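4.3 Teaching the wrist view

Lekano plans its moves from the wrist view, so each new board type must be taught before a job can run on it. Allow ten minutes per board. You need the Bedow planner running and the arm in Hold.

1. Open Hallivside and choose Views > New reference.

2. Jog the arm until the part you want to work on sits in the lower half of the view, with both fingertips showing at the bottom edge. The planner uses the fingertips to check the hand-eye offset.

3. Set the standoff to 200 mm and press Settle. Wait for the status line to read STILL.

4. Press Capture.
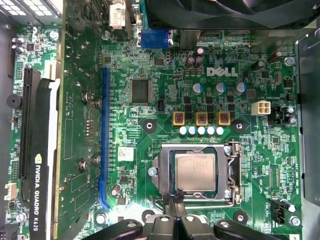

5. Draw the anchor regions. Pick features that are printed on or fixed to the board and that differ from their neighbours: a maker's logo, the processor socket, the end of an expansion slot. Do not anchor on cables, fan blades or stickers.

6. Mark anything that stands up from the board as a keep-out. Capacitors, inductors and the socket lever should each get their own box. One large box over the whole area will leave the planner with no approach path.

7. Press Solve. A score of 129 or more is accepted. If the score is lower, move an anchor further from the others and solve again.

8. Save the reference under the board type and press Publish.

Note: The bare metal of a processor lid can give false edges under strong light. If Solve returns error 3081, lower the exposure by one step and repeat from step 4.

Caution: Publishing replaces the reference on every arm in the cell. Stop all running jobs first. An arm in mid-move will finish on the old path and then halt with code 1110.

If you have a Lamont force sensor fitted, zero it now, with the gripper open and clear of the board. Then go to 4.4, Setting approach speeds.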